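Print this page | E-mail this page

December
Posted by Emiliano Pacheco

Notebook, handheld gripper work, home tasks. Started 9:40, wrote this up after lunch.

Going through the handling rules again before the next batch. Teodora Živković marked up my draft last night and most of her notes are fair. Putting the current wording here so we stop working from three different copies.

Session length. Stays at 39 minutes, then both people put the grippers down for 5. I had this at an hour in the first draft. The Trelwood sessions went to an hour and the last part of each was the part we kept throwing out. Grip gets sloppy, people start dragging things over the lip of the box instead of lifting. The timer goes on the shelf where both can hear it. Phone timers don't count, they get silenced.

Start position. Both grippers open, held still over the work area for 3 seconds before the first move. Same at the end. Teodora wants the still period checked by script and I agree, but until the script exists whoever reviews does it by eye.

Soft surfaces. This is the section that was missing. The old rules were written for the bench at Rutel and assume a table. On a bed the box shifts when you lean on the mattress, and anything you set down can tip. New wording:

- Set the box down, push on each corner, and move it if it rocks.
- Don't rest a wrist or the body of the gripper on the bedding during a pick.
- If the box moves more than a hand's width, stop and restart the episode. Don't nudge it back with the gripper.
- Leave the bedding the way you found it. We don't straighten blankets for the recording.

Last one had some argument behind it. Teodora's point was that a printed blanket is the kind of thing a home has, and if we smooth everything out and put down a plain sheet we're back to the bench. I gave in on that.

Bags. Clear plastic bags get their own rule because they have failed more reviews than anything else on the list. Pinch across the body of the bag with both pads on it, with contents between the pads. Do not pick by a loose flap or a corner. A flap pick looks fine until the contents swing, and with beads or cord in there the weight goes to one end and the bag turns. Close slowly until the plastic stops creeping, then lift.

If there's something breakable inside, write it on the sheet before starting. Beads on cord are fine at the normal setting. 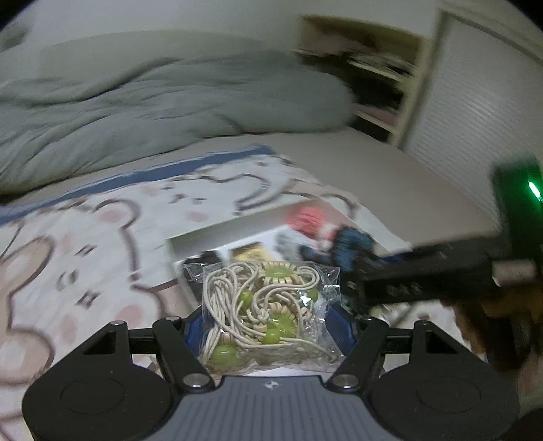 Two grippers in one box. Only one goes in for an item at a time unless the task sheet says it's a handover. The other person can be over the box but keeps clear of the first one's fingers. Call it out loud, "mine" is enough. We had finger pads touch twice at Imlow, no damage, but both episodes were unusable and one set of pads had to be looked at under the lamp afterward.

Speed. Still no number for this. "Move at the speed you would put away laundry you don't mind putting away" is Teodora's and it's better than what I had. Reviewers should flag blur on the gripper doing the pick. Blur on the other one is OK if it's on its way in or out.

Review count. We are at 1,845 episodes accepted under the old rules. I don't want to re-review all of them against the new soft surface section. Proposal is to tag them with the old version letter and leave them alone. Need a yes from the Perić side before I do it, have written to them.

Still open:
- Does a dropped item count as a fail if it lands back in the box? Old rules say yes. I think the recovery pick is worth keeping, with a tag.
- Pivot screws. Check at start of day or start of session? I've been doing day. Teodora does session and found one slightly backed out last month, so probably session.
- Who holds the master copy. For now it's me.

Afternoon: print the bag rule on its own card, half sheet, large type. Swap pads on the spare. Send Teodora the soft surface wording to sign off.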